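Household > Paper and Records > Immigration Files

Print this page | E-mail this page

Keeping a Residence File at Home

By Elfriede Ostermann

A household with one open immigration case produces more paper than most filing drawers are set up for. The method below uses one binder, one fire-resistant box and a scanner. It covers storage only. Questions about eligibility or deadlines go to a lawyer or an accredited representative.

Sort by person first, then by type of document. A family binder sorted by date becomes hard to use once two applications overlap. Give each person a tab and put identity papers, entry records, government notices, tax returns and proof of address behind it, in that order.

Do not punch or laminate originals. Punching can go through a seal or a number, and lamination cannot be undone cleanly. Use top-loading polypropylene sleeves, one document to a sleeve. Avoid soft vinyl, which can lift toner over time.

Keep every government notice with its envelope. The postmark is sometimes the only evidence of when a letter was mailed. Flatten the envelope and slide it behind the notice. Write the date received on a slip of paper, never on the notice itself.

Record travel as it happens. A single ruled sheet with departure date, return date, destination and flight number is enough. Reconstructing 12 trips from old e-mail takes an evening and usually leaves a gap.

Leases, utility bills and pay stubs fade if printed on thermal paper. Copy them onto 80 gsm plain paper within the month and file the copy in front of the original.

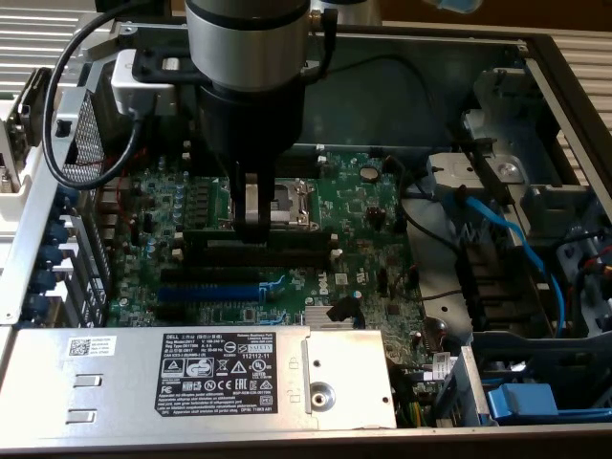 Scan at 300 dpi, in color, to PDF. Name files with surname, document type and year, in the same order every time – RAI-LEASE-2019, for instance. Keep one copy on the computer and one on an external drive stored outside the house. Encrypt both. Store the passphrase with someone you trust, on paper.

Certified translations stay clipped to a copy of the source document. Use plastic clips, as steel ones rust in a damp closet.

Check the binder every March, when tax papers are already out. List each expiration date on the inside cover and mark anything that falls within the next 14 months.

Satish Rai checked the section on sleeves and paper.

Kitchen | Laundry | Workshop | Paper and Records | Index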